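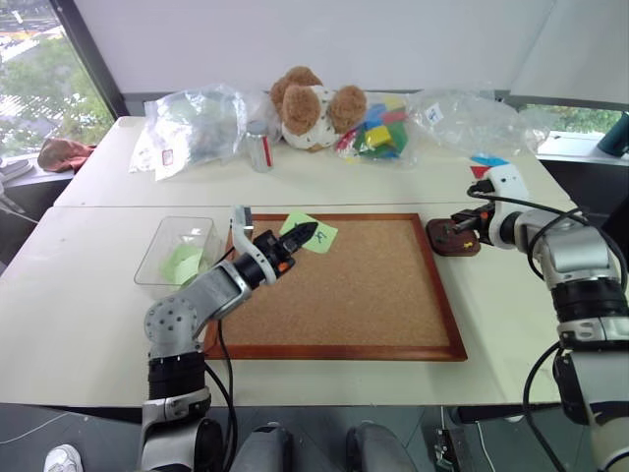

4.2 Reading the strips in order

When we first sat down with the newspaper strips from the Huromcombe and Eston collections, we had hoped (a little innocently, perhaps) that the printed dates would settle the order of the episodes for us. They did not always help. The Eston paper held strips back when advertising was heavy, and in one stretch of April it ran two episodes side by side, the later one on the left. Of the 168 strips we consulted, 157 could be placed with confidence from the story alone, and it is those that we use in the rest of this section.

Figure 3. Placing a lettered note at a cork board.

What struck us, going slowly through the run, was how patiently the cartoonist lets a joke ripen. A hat is lost in one episode and forgotten, or so the reader thinks, and then 17 strips later it comes back on the head of the wrong man. Readers who bought the paper every day must have enjoyed that sort of thing enormously – we certainly did, even at the third reading. The Gwynne reprints, which trim many of the opening panels to fit a smaller page, lose a good deal of this pleasure, and we would gently ask anyone working from them to look at the newspaper pages as well.

The Drelthorpe scrapbooks are a different matter. Their owner pasted by character and paid no attention to date, so all the episodes with the landlady come together, followed by all those with the dog. We have kept that arrangement in our notes and return to it in Section 5, where the landlady gets the fuller treatment she deserves.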